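Rented room, landlord's mural, what would you do with it?
Home & Rooms board, page 1 of 2

tallowfen
Posts: 97
Taking over a room that came with a lot of somebody else's decisions. There's a big countryside mural, a telly on a black stand, an air purifier the size of a small child, and a wardrobe I'm fairly sure is from the Umon range. The letting agent called it "calming". I'm not convinced. The purifier is a Kulon, apparently worth having, though it was the agent who said so. I don't want to spend much and I can't paint. Would you leave the telly in the middle or shove it against a side wall?

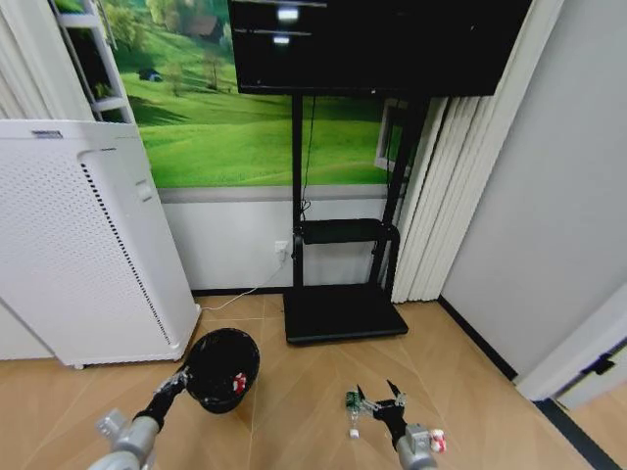 Mural end of the room, telly on its stand

gritstone_pam
Joined: April
Leave the mural, move the telly. If you've got to have green hills on your wall you may as well be able to see them. Ours was on a stand like that for years and it went wherever the socket was.

dunnock6
I'd do the opposite. That picture is the worst thing in there and a black screen in front of it is doing you a favour. Little house in the trees, no thanks. It looks like a dentist's.

tallowfen
It does look like a dentist's, thank you. My other worry is the reflections. There are two bright patches on the screen and I can't see how I'd watch anything in the daytime.

Mulcahy_Lane
Those could be lights, you know. Everyone blames the window. Turn the lights off and see before you start dragging furniture about. And I'd want to know what that purifier does for the money. We had one for a whole winter, two sets of filters, and I dusted exactly as often as before.

gritstone_pam
Depends on the filter, Mulcahy. Mine helped my hay fever.

Mulcahy_Lane
Or the pollen was low that year. I'm not saying it didn't, I'm saying you can't tell. What I would do is sort out that white lead going across the floor to it. Get a clip on it along the bottom of the wall. Costs pennies.

tallowfen
Lead noted. The side with the wardrobe is a bit better. White doors, wooden handles, cream curtain, so at least somebody had an idea and stuck to it. I still think the doors will show every fingerprint, whatever the Umon leaflet says about wipe-clean.
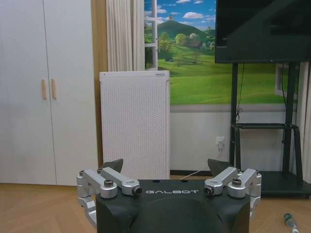 What I can't decide is whether to ask for it to go. I've got a chest of drawers I like more, and a tall cupboard in a rented room always ends up full of things you should have thrown out.

dunnock6
Keep it. You'll never get a landlord to take furniture away, they've got nowhere to put it. I asked once and it took 6 months and an argument over the deposit.

offcut_ned
Keep the wardrobe, agree with dunnock. Don't agree about the mural. People pay silly money for those, I saw one in Prallmont priced at 1000 and it was mostly sky.

dunnock6
Priced at isn't sold at.

offcut_ned
Fair enough. I'd still rather look at hills than bare magnolia.

Mulcahy_Lane
What about the ladder shelf by the white curtain? It's overlapping the picture anyway. If you hate the mural that much, put a second one next to it and some trailing plants on both.

tallowfen
Plants die on me. I'll try the lights first, then the telly on the grey wall if the cable stretches, which I doubt.

gritstone_pam
Extension lead!

Mulcahy_Lane
Another lead on the floor, then.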